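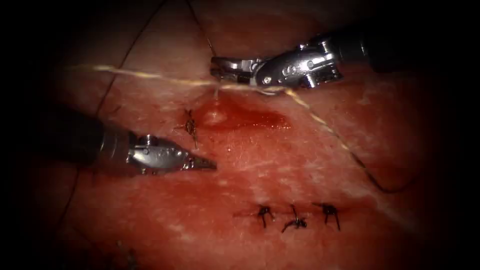

실은 왜 자꾸 시야에서 사라질까: 주라리의 계획 소프트웨어 팀을 만나고 왔어요

안눔 도가르 씨를 만나자마자 제가 한 첫 질문은 좀 바보 같았어요. "바늘 잡는 게 제일 어렵죠?" 했더니 도가르 씨가 커피를 내려놓고 고개를 저었습니다.

"바늘은 착한 편이에요. 단단하고, 반짝이고, 모양이 안 변하잖아요. 자세만 제대로 추정되면 나머지는 계산이에요. 저희를 괴롭히는 건 실이에요, 실."

도가르 씨는 주라리(Zurari)에서 봉합용 동작 계획기 '몰리아(Molia)'를 맡고 있어요. 두 팔이 봉합 동작을 할 때 다음에 어디로 움직일지, 어느 팔이 먼저 비켜줄지, 실을 얼마나 당길지를 정하는 소프트웨어입니다. 저는 로봇 쪽 글을 꽤 오래 썼지만 대부분 물류나 조립이었고, 수술 기구가 나오는 화면 앞에 개발자와 나란히 앉아본 건 이번이 처음이었어요. 그래서 질문이 두서없었습니다. 녹음을 다시 들어보니 제가 "아, 잠깐만요"를 너무 많이 하더라고요.

실 모델 이야기부터

몰리아의 첫 버전은 실을 아예 모르는 계획기였다고 해요. 바늘 끝이 어디로 들어가서 어디로 나오는지만 보고 경로를 만들었고, 실은 그냥 따라오는 것으로 쳤답니다.

"시뮬레이터에서는 멋졌죠. 시뮬레이터 실은 엉키지를 않았거든요. 저희가 그렇게 만들어 놨으니까." 도가르 씨가 웃었어요. "그런데 실제 조직 위에 올리면 실이 기구 손목에 걸리고, 먼저 묶은 매듭의 꼬리에 걸리고, 자기 자신한테도 걸려요. 계획기 입장에선 세상에 없는 물건에 걸린 거예요. 힘은 올라가는데 이유를 모르는 거죠."

그래서 지금은 실을 짧은 마디들의 사슬로 표현한다고 합니다. 마디마다 위치와 불확실성이 따로 붙어 있어서, 카메라에 잘 보이는 구간은 불확실성이 작고, 기구 뒤로 숨거나 어두운 데로 들어간 구간은 크게 부풀어요. 화면에 겹쳐 띄운 걸 보니 실 주위로 소시지 같은 게 붙어 있는데, 어떤 데는 가늘고 어떤 데는 통통했습니다. (팀에서는 진짜로 소시지라고 불러요. 코드 변수명도 그렇대요!)

저는 그 통통한 부분을 계획기가 어떻게 다루는지가 궁금했어요. 피해 가나요? 아니면 무시하나요?

"비용으로 바꿔요. 피할 수 있으면 조금 돌아가고, 돌아가는 게 너무 비싸면 그냥 지나가되 천천히 가요. 속도를 줄이면 그 사이에 인식 쪽이 한두 번 더 볼 수 있잖아요. 가끔은 소시지가 줄어들어서 계획기가 '어, 괜찮네' 하고 다시 속도를 내요. 옆에서 보면 사람이 망설이는 것처럼 보여요."

인식 쪽의 사정

여기서 켈리 네일러 씨가 의자를 끌고 왔어요. 인식을 담당하는 분인데, 옆자리에서 듣다가 못 참고 끼어든 눈치였습니다.

"저희가 한두 번 더 본다는 게 공짜가 아니에요." 네일러 씨 말로는 영상 한 장이 들어와서 실 마디의 위치가 나올 때까지 186밀리초가 걸린대요. 기구 끝 위치는 관절 값에서 바로 나오니까 훨씬 빠른데, 실은 어쨌든 영상을 봐야 하니까요. 그러니까 계획기가 보는 실은 늘 조금 전의 실입니다.

"젖은 표면에서 반사되는 하이라이트가 제일 얄미워요. 가늘고 길고 밝으면 실이랑 똑같이 생겼잖아요. 조직 자체에도 하얀 결이 있고요. 초기 모델은 그 결을 전부 실이라고 우겼어요. 화면에 실이 한 타래는 있었죠."

해결책이 뭐였냐고 물으니 의외로 소박했어요. 실은 어딘가에서 시작해서 이어져야 한다는 조건을 넣은 겁니다. 바늘 뒤쪽이든 조직을 뚫고 나온 자리든 기구가 잡은 지점이든, 붙어 있는 데가 있어야 실 후보로 인정한다는 거예요. 허공에 뜬 밝은 선은 점수를 깎고요.

"그랬더니 이번엔 잘린 꼬리를 못 찾더라고요. 매듭에서 나온 짧은 꼬리요. 그것도 피해야 할 물건인데." 네일러 씨가 한숨을 쉬었습니다. "그래서 매듭 검출기를 따로 뒀어요. 매듭은 매듭대로 찾고, 그 둘레를 작은 금지 구역으로 넘겨줘요. 꼬리 하나하나가 어느 방향인지는 아직 잘 못 맞혀서, 그냥 둥글게요."

도가르 씨가 바로 받아쳤어요. "그 둥근 구역이 너무 커서 제가 갈 데가 없어요."

"줄여 드렸잖아요, 지난번에."

"조금요."

저는 이런 대화가 정말 좋아요. 논문에는 안 나오는 얘기니까요.

로그를 보면서 한 이야기

인터뷰를 한 날은 2023년 11월 17일이었고, 두 사람은 저한테 보여주려고 디르노프(Dirnov)를 켜 두었습니다. 디르노프는 팀에서 만든 기록 재생 도구예요. 영상, 관절 값, 계획기가 고민했던 후보 경로들, 실 마디 추정치를 시간축 하나에 맞춰서 앞뒤로 돌려볼 수 있어요. 예전에는 창을 따로따로 띄워 놓고 시각을 손으로 맞췄다는데, 생각만 해도 눈이 아프네요.
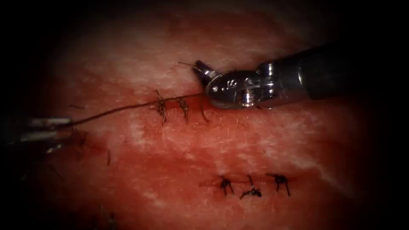 두 기구 사이로 길게 뻗은 봉합사. 아래쪽 줄에는 묶인 매듭이 보인다.

도가르 씨는 실이 팽팽한 장면을 찾으면 일단 멈추고 장력 추정치부터 본다고 했어요. 장력을 직접 재는 센서는 없답니다. 관절 모터에 걸리는 부하에서 마찰을 빼고, 실 모양이 얼마나 직선에 가까운지를 더해서 추정해요.

"축 늘어져 있으면 장력은 거의 없다고 봐도 돼요. 그건 쉬워요. 팽팽한 다음부터가 문제예요. 직선은 직선인데, 여유가 있는 직선인지 조직을 끌어당기고 있는 직선인지 모양만 봐서는 몰라요. 그래서 실이 직선에 가까워지면 제어기가 위치 모드에서 다른 모드로 넘어가요. '저기까지 가'가 '이만큼만 버텨'로 바뀌는 거예요."

그 전환이 매끄럽지 않아서 고생을 많이 했대요. 모드가 경계에서 왔다 갔다 하면 팔이 덜덜 떨리거든요. 이걸 잡은 사람은 제어 쪽의 플로랑스 지라르 씨인데, 그날은 자리에 없었고 나중에 메일로 답을 보내주었습니다. 좀 길지만 재미있어서 옮깁니다.

"처음에는 전환 조건에 여유 폭을 줬습니다. 들어갈 때와 나올 때 기준을 다르게요. 떨림은 줄었는데 반응이 둔해졌어요. 결국 모드를 나누지 않고 강성을 연속으로 바꾸는 쪽으로 갔습니다. 실이 늘어져 있으면 팔은 단단하게 위치를 지키고, 펴질수록 부드러워집니다. 코드로는 200줄이 안 됩니다. 그 앞에 버린 코드가 훨씬 많고요."

네일러 씨에게 이 메일을 전했더니 "버린 코드 브랜치 이름이 'florence-final-final'이에요"라는 답장이 왔어요. 아, 저만 그러는 게 아니었군요!

두 팔이 만나는 자리

제가 개인적으로 제일 오래 붙잡고 물어본 건 두 팔의 순서였습니다. 한쪽이 바늘을 쥐고 찌르면 다른 쪽은 뭘 하고 있어야 하나? 창고 로봇이라면 간단해요. 서로 멀리 떨어뜨려 놓으면 되니까요. 봉합은 반대예요. 가까이 있어야 일이 되는데, 너무 가까우면 부딪히죠.

"저희도 처음엔 창고처럼 했어요." 도가르 씨가 말했습니다. "한 팔이 움직이면 다른 팔은 구역 밖으로 나가 있게요. 안전하죠. 그런데 바늘 끝이 나왔을 때 받아줄 팔이 멀리 있으면, 오는 동안 조직이 밀고 당기면서 바늘이 돌아가요. 도착하면 잡으려던 자리가 그 자리가 아니에요."

지금 몰리아는 받는 팔을 미리 가까이 데려다 놓습니다. 턱은 닫고요. 벌린 채로 다가가면 실을 무는 사고가 나기 쉬워서 마지막까지 닫고 있다가 연다고 해요. 그리고 어디서 기다릴지는 바늘이 나올 것 같은 지점 하나를 기준으로 삼는 게 아니라, 나올 만한 지점들의 분포를 놓고 그중 어디로든 빨리 갈 수 있는 자리를 고른답니다.

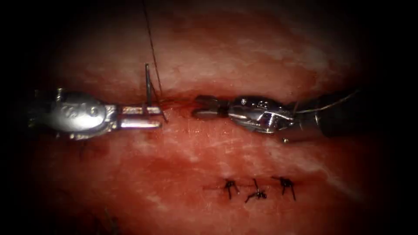
기다리는 자리를 고르는 계산은 안니크 포르탱 씨가 짰어요. 포르탱 씨는 말수가 적은 분인데, 이 얘기가 나오니까 화이트보드로 가서 동그라미를 막 그리기 시작했습니다.

"바늘은 휘어 있으니까 손목을 어떻게 돌리느냐에 따라 나오는 자리가 달라져요. 손목 각도 오차가 조금만 있어도요. 저는 그 오차를 샘플로 뿌려요. 한 번에 600개요. 샘플마다 바늘 끝이 어디로 나올지 계산하고, 받는 팔이 거기까지 갈 수 있는지, 가는 길에 실이 있는지 봐요. 그러고 나서 제일 덜 나쁜 자리를 골라요."

제일 좋은 자리가 아니고요?

"네, 덜 나쁜 자리요." 포르탱 씨는 아주 단호했어요. "평균이 좋은 자리를 고르면 대개 잘되다가 한 번씩 크게 틀려요. 저는 그 한 번이 싫어요."

이 얘기를 하는 동안 도가르 씨 표정이 살짝 복잡했는데, 알고 보니 둘이 이 문제로 꽤 길게 논쟁을 했다더라고요. 도가르 씨는 평균 쪽이었대요. 결국 설정 파일에 값을 하나 두고 그 사이를 조절할 수 있게 해 놨는데, 지금 그 값은 포르탱 씨 쪽으로 많이 기울어 있습니다. "제가 진 건 아니에요." 도가르 씨의 주장입니다. 일단 적어 둡니다.

실패를 모으는 폴더

주라리 팀에는 '우엘레(Ouellet)'라는 이름의 저장소가 있어요. 실패 구간만 모아 놓은 곳입니다. 바늘이 미끄러진 것, 실을 잘못 문 것, 계획기가 답을 못 찾고 시간 초과로 멈춘 것까지 다 들어가요. 제가 갔을 때는 항목이 1637개였습니다. 이름의 유래를 물었더니 다들 서로를 쳐다보기만 했어요. 아무도 기억을 못 하더라고요.

계획기를 고치면 우엘레 전체를 다시 돌려본대요. 물론 기록을 다시 돌린다고 조직이 새로 반응해 주지는 않으니까, 이 검사로 알 수 있는 건 "같은 상황에서 계획기가 다른 결정을 내리는가"까지입니다. 포르탱 씨는 이걸 꽤 강조했어요. 결정이 달라졌다고 결과가 나아졌을 거라고 읽으면 안 된다고요. 그래서 결정이 바뀐 항목은 사람이 하나씩 열어 봅니다. 분류는 주로 네일러 씨 몫인데, 본인은 이 일이 싫지 않대요.

"계속 보다 보면 느낌이 와요. 시간 초과가 몰려 있는 데를 열어 보면 거의 항상 인식이 이상한 걸 넘긴 거예요. 실이 두 갈래로 갈라졌다거나, 갑자기 짧아졌다거나. 계획기가 못 푼 게 아니라 문제가 말이 안 됐던 거죠." 그러고는 도가르 씨를 보면서 덧붙였어요. "이건 제 잘못이라고 인정하는 거니까 녹음 좀 잘 해 주세요."

잘 녹음됐습니다, 네일러 씨.

말이 안 되는 문제를 걸러내는 부분도 지난 6월에 따로 들어갔다고 합니다. 실 길이가 한 번에 확 변했는지, 마디가 기구 몸통 속을 지나가는지 같은 걸 먼저 보고, 이상하면 계획기를 부르지 않고 그 자리에서 멈춰서 다시 봐요. 도가르 씨는 처음에 반대했대요. 멈추는 횟수가 늘어날 게 뻔했으니까요. 실제로 늘었고, 그 대신 왜 멈췄는지가 로그 한 줄로 남습니다. 그 한 줄 덕분에 디버깅하러 오는 사람이 엉뚱한 사람을 찾아가는 일이 줄었다네요.

사람이 끼어드는 순간

마지막으로 조작자 화면 얘기를 조금 했어요. 이쪽은 키르스텐 뒤푸르 씨 담당이라 따로 통화를 했습니다. 몰리아는 다음 동작을 바로 실행하지 않고 조작자에게 먼저 보여줘요. 바늘이 갈 길이 선으로 나오고, 조작자가 승인하거나 진입점을 옮기거나 아예 넘겨받을 수 있습니다.

뒤푸르 씨가 제일 고민한 건 얼마나 보여줄지였답니다. "개발자들은 다 보여주고 싶어 해요. 후보 경로 전부, 불확실성 전부. 그걸 다 띄우면 조직이 안 보여요. 조작자는 조직을 봐야 하는데요." 지금은 선택된 경로와 진입점, 그리고 자신 없는 구간의 색만 남겼다고 해요. 소시지도 기본 설정에선 꺼져 있고요. (켜는 단축키는 있습니다. 뒤푸르 씨 말로는 쓰는 사람이 포르탱 씨밖에 없대요.)

넘겨받기도 보기보다 까다롭다고 합니다. 계획기가 팔을 부드럽게 풀어 둔 상태에서 사람이 조종간을 잡으면, 강성이 갑자기 변하면서 손에 툭 하고 느낌이 와요. 그래서 지금은 넘겨받는 동안 강성을 천천히 되돌리는데, 얼마나 천천히가 좋은지는 조작자마다 말이 다 달라서 개인 설정으로 빼 놨다고요.

다음에 손댈 곳을 물었더니 도가르 씨는 매듭 꼬리, 네일러 씨도 매듭 꼬리라고 했습니다. 드디어 둘이 의견이 같구나 싶었는데, 도가르 씨는 금지 구역을 더 줄이자는 뜻이었고 네일러 씨는 꼬리 방향이 나올 때까지는 그대로 두자는 뜻이었어요. 제가 가방을 챙겨서 나올 때까지 그 얘기를 하고 있었고, 포르탱 씨는 화이트보드의 동그라미를 지우고 있었습니다.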